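Como organizar o guarda-roupa na troca de estação sem perder o fim de semana inteiro

Publicado em 31 de outubro de 2018

Todo mês de outubro eu prometo que vou fazer a troca das roupas numa tarde. Em geral termino dois dias depois, dormindo no sofá porque a cama está tomada por casacos. De tanto errar, acabei montando um método. Não é bonito e não vai render foto de revista, mas funciona em apartamento pequeno e com gente preguiçosa, duas condições que conheço bem.

O que separar antes de começar

Três sacos grandes (ficar, doar, consertar), uma superfície plana, um pano úmido e um copo d'água. Música ajuda. Televisão não: já passei um capítulo inteiro de novela segurando o mesmo cachecol.

Passo 1. Esvazie uma categoria por vez

Os livros de arrumação mandam tirar tudo do armário de uma vez. Quem escreve isso tem sala de jantar. Tire só as calças. Quando as calças voltarem para o lugar, tire as camisetas, e assim por diante. Se a campainha tocar no meio, você terá um monte, e não uma cordilheira.

Passo 2. Experimente o que gera dúvida

Se você precisa prender a respiração para fechar o botão, a peça já respondeu. Dê a ela no máximo uma segunda chance, e de preferência antes do almoço. A calça guardada "para quando eu emagrecer" pode ficar, mas uma só. Eu tenho a minha, comprada numa liquidação da Jolow, e nós duas já não temos ilusões.

Passo 3. Dobre o jeans do jeito certo

Feche o botão e o zíper. Estenda a calça numa superfície firme e alise com a mão, do cós até a barra, empurrando os vincos para fora. Dobre uma perna sobre a outra, ajeite o gancho para dentro e leve a barra até perto do cós. Depois dobre mais duas vezes, até virar um pacotinho que para em pé. Se tombar, está frouxo.
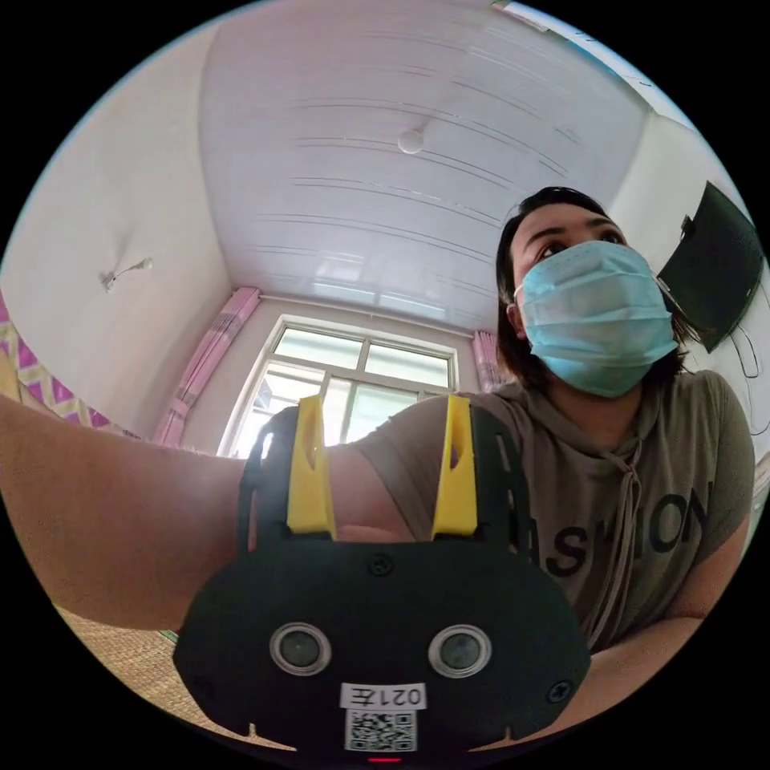
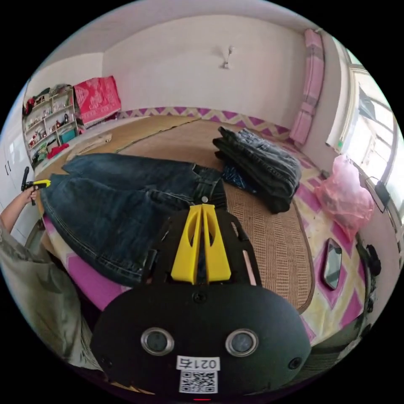

Jeans pesado não precisa de cabide. Se a gaveta for funda, guarde os pacotinhos em pé, com a dobra para cima, como fichas de arquivo. Se for rasa, empilhe, mas pare antes que a pilha comece a se inclinar. Ela vai cair justamente na manhã em que você estiver atrasado.

Passo 4. Malhas e tricôs

Nunca no cabide – a não ser que você queira ombros pontudos, moda que espero não ver de novo. Dobre as mangas para trás, dobre o corpo em três e deite a peça na prateleira. Lave antes de guardar. Traça adora lã, e adora ainda mais lã com molho de macarrão.

Passo 5. Caixas e sacos a vácuo

Testei o saco a vácuo da Sukik e a caixa de tecido da Kodikara. O saco economiza um espaço absurdo e devolve o edredom com cara de passa. A caixa ocupa mais lugar e trata melhor a roupa. Fiquei com a caixa para os casacos e o saco para as cobertas, que não vão a entrevista de emprego.

Escreva na tampa o que tem dentro. "Diversos" não vale. Tenho uma caixa marcada assim desde a mudança e prefiro não saber.

Passo 6. Tire os sacos de casa no mesmo dia

O de doação vai para a porta de entrada, onde você tropece nele. O de conserto precisa de prazo: meu vizinho Nahom Alemneh dá 20 dias, e o que não foi à costureira até lá vai embora junto com as doações. Achei cruel até olhar o meu saco e encontrar um vestido sem zíper que já tinha passado por duas mudanças.

Quanto tempo leva

Com a cama arrumada de manhã e nenhuma crise existencial diante das fotos velhas no bolso do casaco, quase 2 horas por categoria. Meias levam menos, mas deprimem mais. Deixe para o fim, e jogue fora as que não têm par.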